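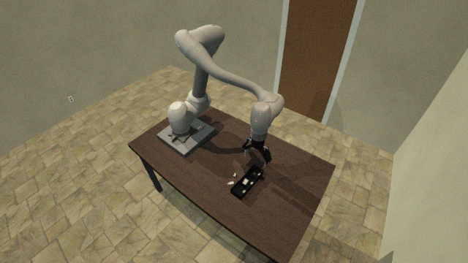

Dark brown wooden table on the tiled floor

Odera Residents' Association
Minutes of the regular meeting, 24 Dec 2019

The meeting was called to order at 4 p.m. in the ground floor meeting room. A quorum was present. The minutes of the November meeting were read and approved with one correction: the bike rack is at the Serorberg Street entrance, and the minutes had it at the garden entrance.

1. Heating
The chair reported on the visit from Falleo, the heating contractor. The pump in the north stairwell was replaced and the radiators on the upper floors were bled. Three apartments still report cold bedrooms in the morning. Falleo wants to raise the start of the morning cycle by 30 minutes and see if that helps before opening up any pipes. Members asked what this would do to the gas bill. The chair did not have a figure and will ask for one in writing.
Agreed: try the earlier start until the next meeting. Residents with cold rooms should write down the temperature at breakfast time and hand the notes in.

2. Trash and recycling
Cardboard is still being left beside the bins without being flattened. The pickup crew has refused it twice. A second sign was suggested. Several members felt the first sign was clear enough and that a larger paper bin would do more good. The secretary will ask Grirnov, the hauling company, for the price of a larger bin and the notice needed to change the contract. 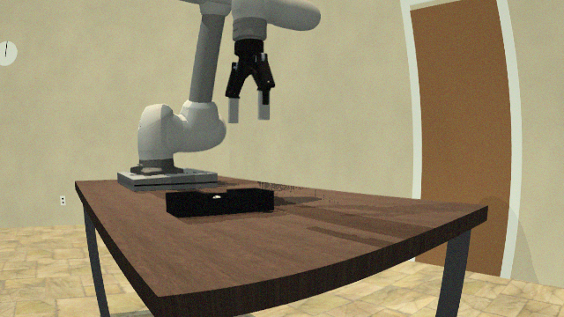 One member asked whether glass could be collected at the same time. Grirnov does not take glass on this route. The drop-off point at the end of Serorberg Street remains the nearest one.

3. Front door
The closer on the front door is slamming again. It was adjusted in the fall and the screw has worked loose. Motion to buy a new closer, spending limit as set in the budget for small repairs. Seconded and carried, 20 in favor, 3 against. Those against wanted the old one repaired first.

4. Garden
The hedge along the parking lot will be cut back before spring. A request to remove the old pear tree was put off until an arborist has looked at it. The outside faucet has been shut off for the winter.

5. Other business
Lost keys with a green tag are in the office mailbox. Residents are reminded that the laundry room closes at 10 p.m. A complaint about noise from the stairwell was heard, and the chair will speak to the household concerned.

The date of the next meeting will be posted in the lobby. Items for the agenda go in the office mailbox one week ahead.

Meeting adjourned at 5:20 p.m.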